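Home care visits in Batow to get longer from December

Fifteen-minute visits are on the way out for people getting care at home in Batow and Zedalow. Lunovau, which runs the home care rounds in both towns, has confirmed the shortest slot will go up to 37 minutes when the new rota starts in December.

The change covers 800 people, most of them over 73 and living alone. Families had complained for months – carers in and out before the kettle had boiled, no time for a chat, tablets left on the side.
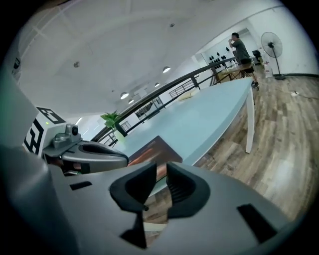

Lunovau says it has taken on more staff to cover the longer calls, but wouldn't say how many. Morning rounds will start at 6.30am instead of 7am. Teatime calls stay as they are for now. Anyone who wants to keep a shorter visit can ask to, though the office needs it in writting.

A survey sent out in the spring got 1,747 replies from clients and relatives. Top of the list was seeing the same carer each week. Second, more time at breakfast. Cost came third.
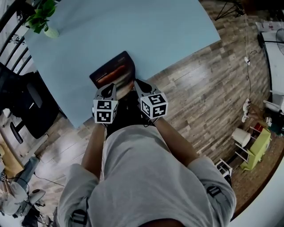 Fees are the bit still up in the air. No rise before the new year, Lunovau says, and letters will go out to every household first. Clients in Vörös are not included at this stage – their visits come under a seperate contract, up for renewal in March.

Questions about the new times should go to the Batow office, open 9am to 4pm. Closed over lunch.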